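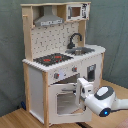 About Gristcombe

Gristcombe tests hinged and sliding parts for makers of children's furniture and play sets. The company was set up in Beddoe by Soledad Huerta, who still runs the test floor. Customers send a finished unit, and we return a report on its doors, knobs, shelves and fixings.

How the work is done

Door and knob cycling was manual until May of last year. A technician sat on a low stool, opened and closed a door by hand, and marked a tally sheet every ten minutes. A standard order called for 700 cycles per door. Grip and speed varied between operators, and results from a morning shift could not always be compared with results from an afternoon one.

Cycling is now assigned to robot arms. Motion programs are written and stored in Rindero, our in-house scheduling software, which also logs each cycle with its position and motor load. The program library holds 1613 entries, most of them variants for handle shape and door weight.

What changed for staff

The test floor employs eight technicians, the same number as before the arms were installed. Their hours have moved from cycling to setup, inspection and reporting. Each technician completed a training course at the Fuvside center covering path teaching, safe stopping distance and fault recovery. Pay grades were revised after the course.

Reports of wrist and shoulder strain have dropped. Some technicians have said that setup takes more concentration than the old work and that long unattended runs are dull to supervise. Shifts now rotate between the arms and the inspection bench every two hours.

Judgment remains a manual task. Looseness, pinch points, splinters and surface wear are assessed by a technician, who signs the report. An arm may stop a run on a load limit, but it does not pass or fail a product.

Visits and orders

Customers may attend the first setup of any order. Requests go through the Beddoe office. Page last revised 26 Jan 2026.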